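Workshop Notes 159: Keeping String Instruments and Stands in Order at Home
Mojtaba Bagheri, Seden Amateur Players
April 28, 2023
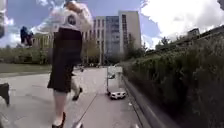 On the paved path, Prirnport

These notes cover violin, viola and cello, plus the folding music stand. They assume a player with a table, a good lamp and no special training. Work on the soundpost, the neck or the varnish is left out and should go to a repairer.

Tools and materials

Two lint-free cotton cloths, kept apart: one for rosin dust, one for everything else
Soft pencil, 2B or softer
Peg compound, in stick form
Steel rule marked in millimetres
Digital hygrometer
Small crosshead screwdriver
Light machine oil, for stands only
Old bath towel

Mark the cloths with a laundry pen. Once a cloth has picked up rosin it will drag rosin over anything else it touches. Wash both by hand without fabric softener.

Humidity

Aim for 50 per cent relative humidity in the room where the instrument is kept. Anything between 40 and 60 will do, provided it does not swing from one to the other in a day. Do not rely on a cheap hygrometer straight out of the packet. Check it as follows.

Put a tablespoon of table salt in a bottle cap or egg cup and add water a few drops at a time until it is like damp sand. Seal the cap and the hygrometer together in a freezer bag, not touching, and leave them overnight at room temperature. The reading should be 75 per cent. If it shows 71, add 4 to every reading from then on and write the correction on the back of the unit. My own, from the ironmonger in Dumlao, reads low by exactly that and has done for years.

Never stand a case against a radiator, on underfloor heating or against an outside wall in winter. October is the month to watch, when the heating goes on and pegs that held all summer begin to slip. In-case humidifiers of the rubber tube type work, but squeeze them out fully and wipe the outside. A drip on bare wood inside the f-hole does more harm than a dry week.

Pegs

A peg that sticks and a peg that slips often have the same fault, which is a dirty or glazed shaft. Treat one peg at a time so that the remaining strings hold the bridge and soundpost in place.

1. Slacken the string and unhook it from the peg.
2. Draw the peg out and wipe the shaft with a dry cloth.
3. Look for the two shiny bands where the shaft bears on the pegbox. Apply peg compound to those bands only.
4. Refit the peg and turn it fully a dozen times without the string.
5. Wipe off whatever has squeezed out.
6. Refit the string, winding towards the peg head, and push gently inwards while turning.

Do not use chalk alone on a sticking peg, and do not use soap, candle wax or oil on any peg. If the shaft shows only one shiny band, the peg has worn out of round or out of taper and compound will be of no help. That is a job for a reamer and somebody who owns one.

Strings

Change strings singly. Before fitting each new one, run the pencil through its groove in the nut and its groove in the bridge. The graphite lets the string slide and reduces the pull on the bridge during tuning. Bring the new string up to within a semitone of pitch, leave it ten minutes, then finish.

Keep the best of the old set in a paper envelope marked with the string and the date it came off. An old A is a better spare than a new one on the night of a concert, having already done its stretching. Plastic sleeves hold moisture and I have stopped using them.

Steel E strings cut into the bridge. Use the small plastic sleeve supplied on the string or a parchment patch at the bridge, but not both together — the two in combination deaden the sound noticeably.

Bridge

The back of the bridge, the face nearest the tailpiece, should stand close to square with the top of the instrument. Tuning at the pegs pulls the upper edge towards the fingerboard. Check it weekly from the side, with the eye level with the bridge feet.

To correct a lean, sit with the instrument in the lap on the towel. Loosen the strings very slightly, hold the bridge at both upper corners between thumbs and forefingers, and ease it back a fraction at a time. The feet must not move. If there is a gap under either foot that will take the edge of a sheet of paper, stop and take it to a repairer. A warped bridge cannot be pressed flat at home with any reliability, whatever may be said about steam.

Cleaning

Wipe strings, fingerboard and top with the dry cloth after each session. This removes fresh rosin, and fresh rosin is the only kind that should be removed at home. Old rosin bonds with varnish. Proprietary cleaners vary, and some contain solvents that will take the varnish off with the dirt.

Spirit may be used on the strings themselves if three rules are kept: the cloth is barely damp, the bottle is capped and in another room before the cloth goes near the instrument, and the top is covered with a dry towel. One drop of spirit will leave a permanent mark.

For dust inside the body, pour in a small handful of uncooked long-grain rice through an f-hole, rock the instrument gently for a minute and pour it out again. Count on this taking longer than expected, as the last few grains have to be coaxed. Do not try it on an instrument with loose linings or an open seam.

Bows

Tighten until the gap between hair and stick at the middle is equal to the thickness of the stick, and slacken fully before putting away. Rosin lightly. If a white cloud comes off at the first stroke, there is too much on.

Broken hairs should be cut close to the ferrule and the tip with nail scissors. Pulling them can loosen the wedge. Where the screw has become stiff, remove it completely, wipe off the old grease and draw the thread once across a dry bar of soap. Soap is acceptable here, unlike on pegs.

A bow unused for a long spell may show short, neatly severed hairs. These indicate bow mites. Hoover the case with the crevice tool, leave it open in daylight for several days and have the bow rehaired before it goes back in.

Cello endpins

A slipping endpin usually means a worn rod, not a worn screw. Withdraw the rod and look for flats or bright rings at the usual playing height. Rotating it a quarter turn gives the thumbscrew a fresh surface. Touch up the point with a fine flat file, three or four strokes to each side, and keep a rubber cap on it in the car.

For hard floors, a strap looped round a front chair leg holds better than any rubber disc I have tried, including the one sold as the Tenow. The disc works on clean lino and fails on dusty boards.

Folding stands

Nearly every fault in a wire stand comes from the rivets or the height clamp. Put one drop of machine oil on each rivet, open and close the desk five times, then wipe it dry. Oil left on the desk will find its way on to the parts.

The plastic height clamp should be tightened by hand only. If it slips, clean the inner tube with washing-up liquid and dry it. A single turn of masking tape at the usual height gives the clamp something to grip.

Put name labels on the leg, not the desk. The desk comes off most heavier stands and the two halves are easily parted when a hall is cleared.

Paper parts

Mend tears on the back with archival tape. Ordinary sticky tape yellows, shrinks and bleeds. The Seden library runs to 1,164 parts and the worst damage in it was all done by repairs. Mark in soft pencil, lightly, and rub out from the centre of the page towards the edge with a white plastic rubber.

For loose centre pages, stitch through the old staple holes with linen thread, three holes, knot on the inside. Store flat.

Routine

After playing: wipe down, slacken the bow, close the case.
Weekly: bridge angle, fine tuners, hygrometer reading.
Twice a year: pegs, endpin, stands, case hinges and handles.

Fine tuners screwed right down can gouge the top. Back them off until half the thread is showing and retune at the peg.

Next sheet: shoulder rests, chinrest clamps and replacing the cork.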